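Arkley home air monitor review: six weeks of watching the numbers

Posted 7th January

I have become a person who checks the air before I check my phone. Blame the Arkley, a little CO2 monitor that has lived on our bookshelf since before the holidays, and blame the fact that everyone in my house catches everything. Last winter we passed the same cough back and forth for so long that I lost track of who had it first. So this year I wanted to know how stale our air gets when the windows are shut and the relatives are over.

Setup was easy! You plug it in, leave it by an open window for a bit so it can calibrate, and then it starts giving you a number. There's an app too (it's called Zirport, which is a terrible name, and I type it wrong every time I search for it) but you don't need it for the basics. The screen is big enough to read from the couch.

With just two of us home and the heat running, the living room sits at 712 most afternoons. Fine by me. Then we had six people over for dinner and it hit 1380 before anybody had cut the pie. I cracked two windows, made everyone keep their sweaters on, and watched it slide down to 1020 while my guests made fun of me. Worth it.

A few words of caution, though. CO2 doesn't tell you if there's a virus in the room. It tells you how much of the air has already been through somebody's lungs, and you have to take it from there. If a person is sick, a good number on the screen won't make them less sick, and I still hand out masks when someone shows up sniffling. I bought this as a nudge to open a window and that's how I use it.

What I don't like: the alarm. Oh, the alarm. It's one shrill beep that repeats until you press the button, and the button is on the back. You can turn it down in the app, but mine went back to full volume after an update, at night, in the bedroom. The cord is also too short for my shelf, so I'm using an extension.

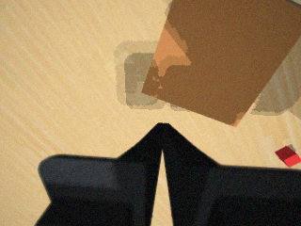

Brown square on a pale tabletop, computer rendering.

I also tried the Masilela, which a neighbor lent me for a week. It's cheaper and it runs on batteries, so it's nicer for taking to the office or a waiting room. But it updates so slowly that I'd open a window and then stand there wondering if it had frozen. The Drumomix is the fancy one, with humidity and dust readings and a color display, and I looked hard at it and couldn't talk myself into the price.

So I'm keeping the Arkley. If you have kids in school or an older parent who visits a lot, I think you'll get plenty of use out of it. Just put it somewhere you can reach the back, and check the alarm volume before you go to bed.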